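Keeping the Office Towers Going: A Conversation with Szu-yu Leung

Staff profile, Kirkalum Learning Centre

The equipment workshop at Kirkalum occupies what was once the print room, at the rear of the ground floor. Szu-yu Leung has managed it for the past 19 years. In that time the Centre's desktop fleet has been replaced four times over, and responsibility for the machines has passed through three separate departments. The workshop has stayed where it is. Ms Leung met with Ya-wen Tsang of the Communications Office in December, shortly before the summer closure, to discuss the repair and reuse program and its place in the Centre's work.

Ms Leung came to Kirkalum from Torndale, where she had been employed in the records branch. She describes her first duties at the Centre as clerical. "I was engaged to keep the asset register," she said. "There were entries for machines that had gone to other campuses, and entries for machines that had gone to the tip. To correct the register I had to go and look at each one, and to look at each one properly I had to take the side off. That is how I learned what was in them."

The register now holds 2,244 items, of which the desktop towers form the largest group. Towers leaving the offices and teaching rooms are brought to the workshop on trolleys, logged, and placed on the shelving along the north wall. Each is given a paper tag bearing its register number, the room it came from and the date of arrival. The tag remains with the case until the machine has either been returned to use or broken down for parts.

The program's written aim is to return serviceable computers to community groups in the district. Ms Leung takes a practical view of that aim. A tower which starts, holds its settings and has a sound drive will usually be cleaned and passed on with little further work. A tower with a fault is opened, and a decision is made on the bench. "I ask the trainees to give it one hour," she said. "If at the end of the hour they can tell me what is wrong, we carry on. If they can't, it becomes a donor. A donor machine is a very useful thing to have on the shelf."
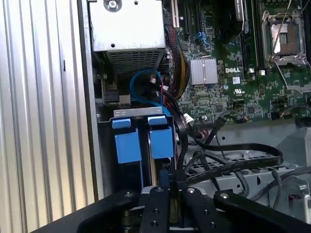
Much of the trainees' first month is spent learning the layout of a case before any part is taken out of it. Ms Leung has them name what they find, beginning with the power supply and following the cables from there. She prefers older business towers for this purpose, as they are roomy and the parts are readily told apart. The Dell board used in the current unit of study suits her well: the finned heatsink stands clear of its neighbours, the drive carriers are blue plastic, and with the lever raised and the processor socket empty, a student can learn where the processor goes without putting one at risk. "The socket is the part I am strict about," she said. "I don't mind a scratched panel. I do mind a finger in the socket."

The colours inside a case are a help to the beginner, in her opinion, and she encourages trainees to make use of them while cautioning against relying on them. Manufacturers commonly pick out in a bright colour the catches and carriers that a technician is expected to handle. Students pick this up quickly. Ms Leung's concern is that they then assume every other part may be pulled in the same manner, and the workshop keeps a small tray of broken clips as a warning.

Asked about the condition in which machines arrive, Ms Leung was measured. Dust is the most common complaint, particularly in towers kept on carpet beneath a desk. Those from the ceramics studio are the worst, and are opened outdoors on the loading dock. The finance office, by contrast, sends down machines so clean that trainees have queried whether they were ever used. She recalled finding a bus ticket, a quantity of birdseed and, on one occasion, a staff member's long-missing locker key. The key was returned by internal mail.
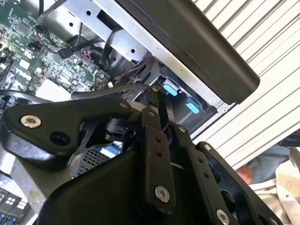
Does the workshop keep the drives that come out of office machines?

Every drive is removed, entered in a separate log and erased before it is considered for reuse, and any that cannot be erased is destroyed under the Centre's records policy.

Ms Leung regards this as the most serious of the workshop's obligations. The drive log is a bound book, kept in a locked cabinet, and two signatures are required against each line. A proposal to move it to a spreadsheet was put forward by Hsieh, the contractor which handles the Centre's electronic waste, and was considered at some length. The book was retained. "With the book I can see the handwriting," she said. "I know who was on the bench that afternoon and I can go and ask them."

The process follows a set order. The tower is disconnected from the mains and left to stand. The side panel comes off and is placed on the lower shelf, where it will not be stepped on. Data and power cables are unplugged from the drive before the carrier is touched, and the carrier is then released and drawn out straight. Ms Leung asks that cables be held by the plug and never by the wire, a rule which she acknowledges having broken herself in her early years, at the cost of a good power lead.

Cables, she said, account for more lost time than any other part of the job. A bundle that has been folded against a drive bay for several years keeps its shape, and will spring back across the opening as soon as it is let go. Trainees are taught to lay the bundle to one side and secure it with a strip of cloth tape before continuing. Plastic ties are discouraged in the workshop, having to be cut, and cutters are kept well away from open cases.
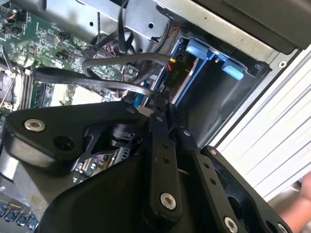 Reassembly is given the same weight as removal, and in Ms Leung's experience it is where the more capable students come unstuck. A carrier that has not gone fully home may appear seated and still fail to make its connection. She has trainees press each one in, draw it back a little and press it in again, until they recognize the feel of it. The check is recorded on the job sheet with initials. Only then is the panel refitted and the machine taken to the test table.

The workshop's budget is modest. An annual allocation of $2,000 covers consumables, replacement tools and the cost of thermal paste, which Ms Leung described as having become "frankly dear." Larger purchases are made through the Prustance Fund, a bequest administered by the Centre for the support of trades education. The fund paid for the present benches and for the lighting above them. Before that, she said, students worked by desk lamps brought from home, and small screws went missing at a considerable rate.

Two trainees are taken on each term, a figure set by the amount of bench space and by Ms Leung's own preference. She has been invited to enlarge the intake and has so far declined. Supervision at the bench is close, and she considers that a student working on an open machine should be able to ask a question without waiting in a queue. Those who complete the term receive a statement of attainment. Several have gone on to technical positions at Torndale, and one is now employed by Hsieh in its sorting depot, from which she sends back useful power supplies.

On the question of newer equipment, Ms Leung expressed some reservation. The compact desktops now being bought for the teaching rooms are quieter and use less electricity, and she does not dispute the reasons for choosing them. They are also harder to open, and in certain models the memory cannot be replaced at all. She expects the number of machines suitable for passing on to fall in the coming years, and has begun setting aside complete towers so that the unit of study can continue in its present form. Twelve of these are held in the storeroom under dust covers.

Ms Tsang asked whether there was any machine that Ms Leung would be sorry to see go. She named the tower beneath her own desk, which runs the label printer and has been repaired with parts from at least four others. Its case came from the library and its drive cage from the front office. It is entered in the register under a single number, a point on which she and the auditors have corresponded.

The workshop reopens to staff after the summer closure. Departments with towers to hand over are asked to contact Ms Leung in advance, to leave all cables with the machine to which they belong, and to remove any discs from the drives before collection.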